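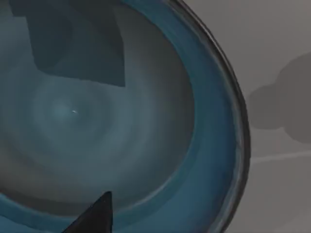
Sikder Kitchen Pack, version 7: a review after two months of use

Reviewed by Jessie Gunn, 6 Nov 2023

We have a small robotics lab at Utcombe, with one real arm and more people than the arm can serve. Most of our training and testing happens in simulation, and until September we built our own kitchens. They were not good kitchens. Cupboard doors passed through their hinges, and every cup was the same cup in a different color. Yogesh Mathur, who runs our budget, agreed to a one-year license for the Sikder Kitchen Pack on the condition that I write up whether it was worth the money. The text below is that write-up with the internal parts taken out.

What you get

The pack is a set of kitchen rooms, appliances and loose objects for use with a simulated arm and gripper. It comes with a scene editor, a camera tool and a batch runner. The license we bought covers 600 objects and 300 room layouts. You can mount cameras wherever you like, including on the wrist, and save what each one sees along with joint positions and contact forces.

Trivano sells it in this country. Ordering was simple, and the download link came the same day. The license server was less simple. It needs a fixed address on your network, the manual does not say so, and we lost a morning to it.

Setup

Allow a full day. The installer is fine, but our arm model had to be converted, and the converter dropped the finger limits without a warning. The fingers then opened far wider than the real ones can. If you bring your own gripper, open the converted file and check the limits by hand before you run anything.

After that, things went well. Ankit Sandhu had a reach task going by the end of the second day, and he had not used the editor before.

Bowls, cups and other open shapes

This is the part I cared about most. A bowl is hard for a simulator. Many packages wrap a simple closed shape around it for contact, so the fingers stop at the level of the rim as if there were a lid on it. In the Sikder pack the inside of a bowl is a real inside. A finger can go down into it and touch the wall or the floor, and small items dropped in will roll to the low point and stay there most of the time.

Most of the time is the honest rating. Very small objects, the size of a pea or less, still sink through the floor of a bowl now and then if the time step is left at its default. Cutting the step in half fixed it for us and made the runs noticeably slower. I would like to see a setting for this on each object, so that the whole room does not have to pay for one pea.

Shading on curved surfaces is decent. From close up you may see banding on the inside of a bowl, with soft rings where the color should change evenly. Shadows are good enough that we left them on for training. Drahomíra Doležal tried the same grasping policy with shadows on and off, and the one trained with them did better on our real arm. She would want more runs before saying by how much.

Appliances

The pack has ovens, refrigerators, dishwashers, coffee makers and microwaves, and they vary in quality more than the loose objects do.
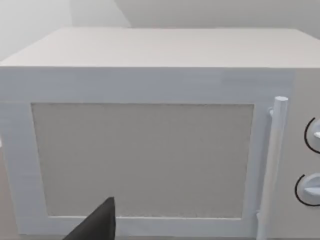 The microwaves are among the better ones. You can choose between models with knobs and models with buttons. I would start with the knob type. The knobs can be turned, their angle is saved with everything else, and you can set how stiff they are. Bar handles on the doors are thick enough for an ordinary two-finger gripper to get hold of. Door friction is set too low as delivered. A light pull sends the door all the way open, and a policy that learns on that will be surprised by a real door. We raised the value until it felt close to the microwave in our break room, which we measured with a luggage scale.

Textures on the white appliances are plain. There are no smudges, stickers or printed labels unless you add them. For testing contact this does not matter. For training a vision model it does, and we wrote a short script to vary the tint and put some wear on the flat panels. The dishwasher racks are poor. They catch on the frame when pulled at an angle, and support told us this is a known fault.

Cameras

The wrist camera tool is the best thing in the package. You type in the mount position and lens values, and the view updates as you type. Part of a finger will often be in view from the wrist, as it is on a real arm, so check that your mount matches the one you plan to use. Ours was off by a small angle at first and the results on the real arm were bad until Ankit found it.

Exporting is slow. A batch of 3,791 episodes took the machine through a night and well into the next afternoon, and the progress bar sat at the same place for most of that. The files were all good when it finished.

Support

Email only. Marlies Reisinger answered most of our questions, usually within a day, and her answers were clear and had the right file attached. She also told us plainly when something could not be done. The manual is thin by comparison. It lists every menu item and explains few of them.

Compared with Plestance

We had a trial of the Plestance home set last year. Plestance runs faster and its rooms look better from across the floor. Its drawers and doors are well made too. But its bowls and pans had the closed-lid problem described earlier, and for our work that ruled it out. If you mainly need navigation, or a robot that opens things and does not reach into them, I would look at Plestance first.

Should you buy it?

For a lab that does tabletop and kitchen manipulation, yes, with the time step and door friction changed before you collect anything you mean to keep. For teaching a class I would wait - the license is per machine, and the setup is too fussy for students with one afternoon a week.

We are keeping ours for the rest of the year. Yogesh has asked Trivano for a price on a second seat, and I have sent Marlies our list of dishwasher faults.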